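Gradonach Lottery Syndicate
Minutes of the year-end meeting
29 December 2024

Attendance was recorded on the sign-in sheet, held with the members' register. The chair opened the meeting after confirming that a quorum was present.

1. Minutes of the previous meeting

The minutes of the August meeting were taken as read and approved with one correction. Under item 5, "unclaimed tickets" should read "unclaimed shares." The secretary will amend the file copy.

2. Matters arising

2.1 Late payments. The August meeting asked for a written rule on members whose contribution arrives after the cutoff. A draft was circulated and is dealt with under item 4.

2.2 Ticket scans. Scans of all tickets bought since August are now in the shared folder, named by draw and line number. Two scans were unreadable along the lower edge and were redone from the paper tickets. No further action.

2.3 Plomach group. The secretary wrote to the Plomach syndicate as instructed, asking whether its members wished to combine entries for large rollover draws. The reply was that they would consider it after their own annual meeting. Carried forward.

3. Accounts

The accounts for the period were presented. Opening balance, contributions, ticket purchases and prizes were read out in turn. Prizes received in the period came to $416, all from lower-tier matches. The largest single prize was on a rollover draw in which the syndicate matched 4 main numbers on one line.

A member asked whether prizes under the reinvestment threshold had been put back into tickets or held. The answer was that they had been held, in line with the current agreement, and appear in the closing balance. The member asked for the two figures to be shown on separate lines in future. Agreed.

The accounts were approved subject to that change, which applies from the next statement.

4. Late payment rule

The draft rule was read in full. In summary:

A contribution must be received before the tickets for a draw are bought. A member who has not paid by then has no share in that draw. Credit held from an earlier period counts as payment. A member who misses 2 consecutive draws will be sent a notice, and the share will be offered to the waiting list if there is no response.
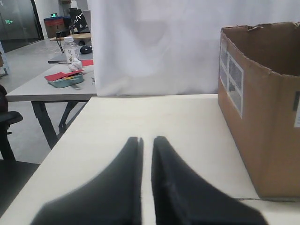

Discussion centered on the point at which a payment counts as received. Bank transfers sent in the evening may not show until the next morning. One view was that the time of sending should govern, with proof supplied by the member. The other was that this would leave the share list open after a draw had taken place, and that any dispute over a large prize would turn on it. The second view was preferred. The word "received" stays, and a sentence will be added stating that it means shown in the syndicate account.

The rule as amended was put to a vote and carried. It takes effect with the first draw of the new year. Copies will go to all members with these minutes.

5. Number selection

The syndicate now plays 40 fixed lines. A proposal to replace half of them with random selections was considered. It was noted that the odds per line are the same under either method. The argument for random selection was that several fixed lines are made up only of numbers up to 31, a common choice among players who use birthdays, so a jackpot on such a line would be more likely to be shared. The argument against was the extra checking work.

A second proposal was made to keep all lines fixed but redraw those falling wholly within 1 to 31. This was carried. The new lines will be generated with the Hosoda number picker and sent to members before use. The first proposal was withdrawn.

6. Retailer

The Murkenard store will shorten its counter hours in the new year. Tickets will be bought one day earlier in each cycle, and the payment cutoff moves accordingly. Online purchase was raised again. It was left on the table until the terms on group play have been read and reported on.

7. Actions

Secretary: amend August minutes; circulate late payment rule; follow up with Plomach.
Accounts: separate held and reinvested prizes on the statement; notify members of the new cutoff.
Tickets: generate replacement lines and circulate them; report on the terms for online group play.

8. Any other business

A request for draw results to be sent by text message as well as email was declined on cost. Members may check results in the shared folder.

There being no further business, the meeting was closed. The date of the next meeting will be sent out with the first statement of the year.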